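Grillholm Ginger & Lime Sparkling Mixer

New for spring from Nolte

Grillholm is a dry ginger mixer with lime, made for bars and restaurants that want something less sweet than a standard ginger ale. It works with whiskey, dark rum and vodka, and plenty of people drink it on its own over ice.

The ginger is pressed fresh and filtered once, so a light haze in the bottle is normal. Turn the bottle over gently before opening. Don't shake it.

What's in it
Carbonated water, cane sugar, ginger juice, lime juice from concentrate, citric acid, natural flavor. No caffeine and no alcohol. One bottle has 50 calories and 13 grams of sugar.

Sizes and packs
Single-serve glass bottle, case of 30
Slim can, case of 40
Keg, for draft systems – order through Temanitz only

Glass and cans come from the same batches and taste the same. The keg version has slightly more carbonation to allow for what is lost in the line. If your draft system is set up for beer, ask about pressure before you connect it.

Storage
Keep cases out of direct sun. Unopened glass and cans do not need to be chilled, but the flavor holds up better in a cool room. Kegs must stay cold from delivery onward. The best-by date is printed on the neck of the bottle, the base of the can and the keg collar.

Serving
Pour cold over plenty of ice. For a highball, use one part spirit to three parts Grillholm and finish with a lime wedge. Our Uvgate plum syrup also goes well with it – a small spoonful is enough.

Ordering
Bars and restaurants can order from Nolte directly or through Temanitz, our distributor for draft accounts. The minimum first order is two cases, mixed if you like. Glass and cans are shipping now. Kegs follow in April, and draft accounts that want one for opening week should put their names down early.

Empty kegs are picked up with your next delivery. A deposit is charged on each one and credited when it comes back.

Page updated 23 February 2026
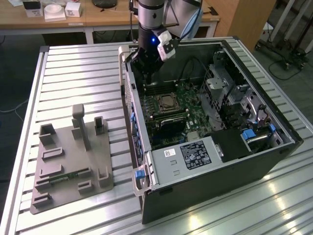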